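Coffee Arm: our fall project in pictures
54 shares | 6 comments

Hi everybody, and thanks for stopping by the gallery! I've been in the Kidel robotics club since last year, and this fall our group picked a project we could all get behind – coffee. The idea is that an arm sets up everything a person needs for a cup: mug in place, beans within reach, spoon where you'd look for it. It doesn't brew anything yet (people keep asking) and it may never brew anything, but we've learned more from moving cups around than from the whole line-following car last spring.

I'm on the grasping half of the team, so that's mostly what I'm going to talk about. The other half does the software for choosing what to pick up first, and they have their own page with a lot more graphs on it.

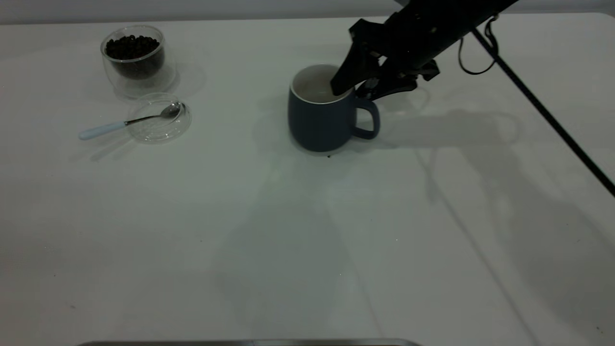
Mugs have taken up more of my November than any homework. We started out trying to grab them around the whole body, and our gripper just doesn't like that, so now we go for the rim: one finger down inside, one finger outside, and close. You get two nice thin surfaces to pinch and you don't have to open very wide. The catch is where on the rim you do it. With the blue mug we've been working right above the handle, and the outside finger has to stop before it gets down to where the handle joins on, so the height matters a lot. I'd love to try the same thing on the glass with the beans in it, but that one's double-walled, and my teammates have asked me to please get good at mugs first. Fair enough! The spoon lying across its little dish is a whole other headache – skinny neck, fat handle, and it wants to roll when you touch it.

We call the grasping program Zondetov, which was a typo in somebody's folder name that stuck. Our goal for the end of the semester is 100 mug pickups in a row with no human hands involved. I'm not going to tell you our best streak so far because I'm hoping to have a better one by the time you read this. If you want to come see it run, we're in the lab after 6 most evenings, and there's usually real coffee too.

Comments

beanthere: Love this. Does it work on mugs with a really thick rim? Asking for my entire cabinet.

Marchand Makers Club: We went for the handle on ours and got stuck at 99 in a row, so we feel your pain. Trying the rim next!

tinkermom: Call me when it does dishes.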